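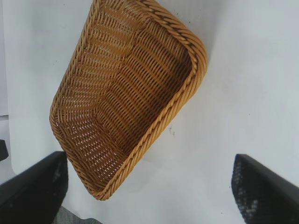

How many baskets does one house need? Fewer than I own, and more than I'll ever admit to my sister.

I got hooked on the shallow ones at the Praltonthorpe flea market, where I went for a lamp and came home with two trays and no lamp. A shallow tray is the best shape going, if you ask me. Deep baskets swallow things (I lost a whole glove in one last winter), but a tray with a low rim keeps the mail, the keys and the seed packets right where I can grab them.

I'm picky about rims now. Give me a thick, twisted one that goes all the way around, with nice rounded corners — it's so much kinder on your hands when you're hauling bread rolls out to the yard! And I've made my peace with synthetic rattan. My snobby phase ended the day I rinsed a crumb-filled tray under the garden hose and it was back on the table by lunch. The real stuff I baby. It gets a soft brush, a barely damp cloth and a spot well away from the radiator.

A little daylight through the weave doesn't bother me, but it does bother rice, beads and birdseed, so I cut a piece of old pillowcase to fit the bottom.

My friends in Brorlow stack theirs on top of the fridge. Mine live on the hall bench, except on Tuesday, when they all get tipped out and I find my good scissors again.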